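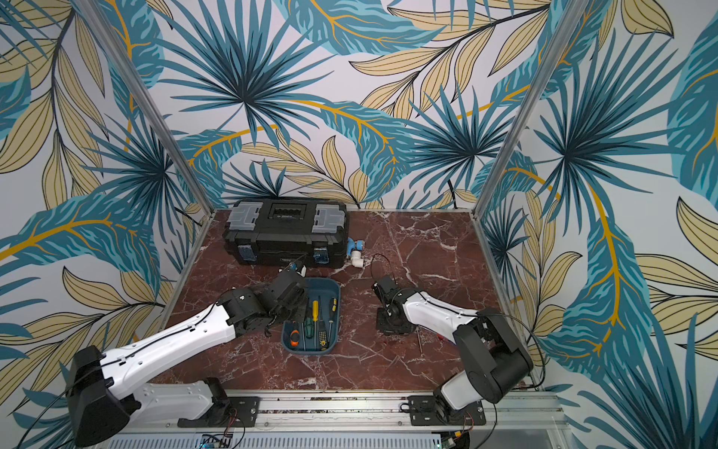 Home > Features > Workshop

News Features Reviews Letters Subscribe

TWO ARMS, NO TEA BREAKS

April 20, 2025

The Nitum bench kit arrives in Illavcombe in three boxes, the heaviest of which the courier left on the wrong side of a cattle grid. Inside are two white arms, a rail to bolt them to and a manual translated by somebody with a grudge against the comma. The price is £3000. For another £300 a person from the makers, Carrilho, will ring you up and be patient.

I took the patience. It belonged to Valentin Wallner, who has talked farmers, dentists and one cathedral organist through their first afternoon and no longer sighs audibly.

The idea is that you teach the arms a small, dull job and they go on doing it. Ours was tidying up. The test bench has a slab of reddish-brown marble for a top and palm fronds up the walls, so it feels a little like being repaired in a hotel bar. On it go a black toolbox with blue latches, a shallow tray of screwdrivers and whatever bits of plumbing are going spare. The left arm works at the toolbox end. The right one has the open marble beyond the tray, and all the room it could want.

Teaching takes patience of your own. You show it the job, it has a go, you show it again. Wallner recommends 55 goes before you form an opinion. I had formed several by the ninth, mostly about screwdrivers, which roll, and which look much alike to a gripper unless you buy them in loud colours. Buy them in loud colours.

Small parts went better than I expected. Cables were hopeless. A coiled lead left on the bench was treated by both arms as a matter for the other one.

Carolina Veloso, who restores clocks in a shed built in 1948 and has had her kit since last May, uses hers for sorting screws overnight. "It's slower than me," she said, "but I'm asleep." She has taken against the rival Grilletard, whose single arm she found noisy and -- her word -- sulky.

Is it worth the money? If you run a small workshop and have a job you loathe, very possibly. Allow a week for setting up and pay for the phone call. The rail bolts need a longer key than the one supplied.

We use cookies to improve your visit. Accept all | Manage settings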